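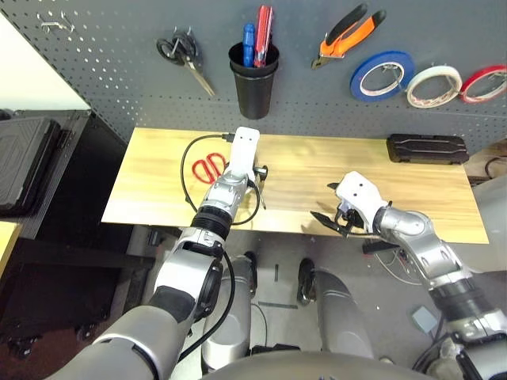 Um leitor escreveu, a respeito da versão anterior deste capítulo, que preferia encontrar primeiro o ajuste das garras e só depois o da mesa, porque perdeu uma tarde inteira a repetir a calibração. A ordem foi mudada conforme este pedido.

Oficina Lukmont > Guias de montagem > Usonov de dois braços > Capítulo 3

Imprimir esta página
Enviar por e-mail

3. Primeiros ensaios com ferramentas de mão

Este capítulo supõe que os dois braços já estão montados e que o controlador Usonov arranca sem erros. Para o painel perfurado e os ganchos, consulte o capítulo anterior.

CUIDADO: Durante todos os ensaios, uma pessoa deve ficar junto do botão de paragem. Não ponha as mãos sobre a mesa enquanto os motores têm corrente.

3.1 Ajuste das garras

1. Ligue a fonte de 36 V e espere até o controlador indicar "pronto".

2. Abra as duas garras pelo menu manual. O valor de abertura total deve ser 1.611. Se o valor for diferente, repita o zero da garra antes de continuar.

3. Verifique que o cabo de cada pulso faz uma curva larga e não fica esticado em nenhuma posição do braço. Um cabo esticado solta-se da ficha com o tempo -- aconteceu-nos duas vezes em Grivville.

4. Feche a garra esquerda sobre uma tesoura, com força baixa, e levante devagar. A garra direita fica aberta e parada. Mantenha a posição e observe se a ferramenta roda entre os dedos.
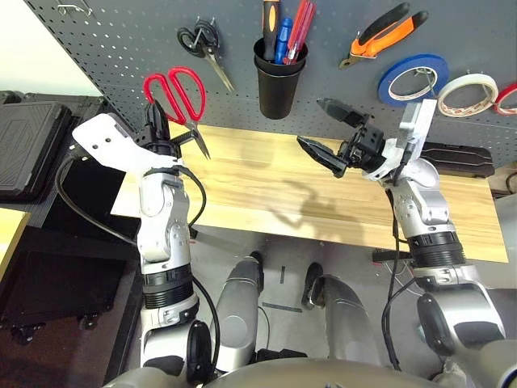 5. Se a ferramenta rodar, aumente a força um nível de cada vez. Não comece pelo nível mais alto.

NOTA: Os dedos do modelo Kristiansen são mais estreitos. Com eles, o ensaio com tesoura não dá um resultado fiável e recomendamos começar com uma chave de fendas.

3.2 Ensaio na mesa

6. Ponha sobre a mesa as ferramentas que quer ensinar ao robô, com espaço para os dedos entrarem dos dois lados. Tesouras, chaves de fendas e alicates servem bem para o começo.

7. Baixe os braços em modo lento até as garras ficarem acima do tampo.

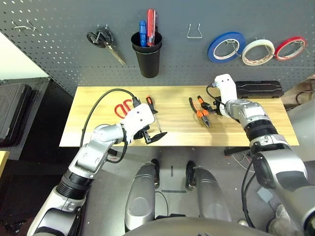 Quando duas ferramentas ficam muito juntas, o programa escolhe muitas vezes a errada. Neste caso, afaste uma delas com a mão, mas só depois de cortar a corrente dos motores.

8. Grave a posição de cada ferramenta e dê-lhe um nome curto, sem acentos. O ficheiro aceita quase 2.395 posições, portanto não é necessário apagar as antigas.

3.3 Aproximação ao copo do painel

9. Mude a vista para a câmara do pulso e leve a garra, aberta, para a frente do copo das ferramentas. O copo deve aparecer entre os dois dedos.

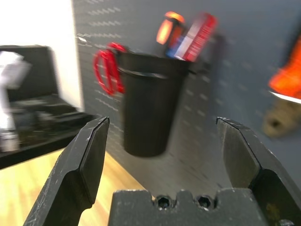

Com o braço em movimento, a imagem perde nitidez e não se deve gravar nada. Espere três segundos depois de parar e confirme outra vez o centro.

10. Grave o ponto de aproximação e recue o braço pelo mesmo caminho.

CUIDADO: Os cabos das tesouras podem prender num dedo da garra. Se isto acontecer, carregue na paragem e solte a ferramenta à mão. Não use o comando de recuo.

11. Guarde o ficheiro com o nome da bancada e desligue a fonte. O ajuste da velocidade encontra-se no capítulo seguinte.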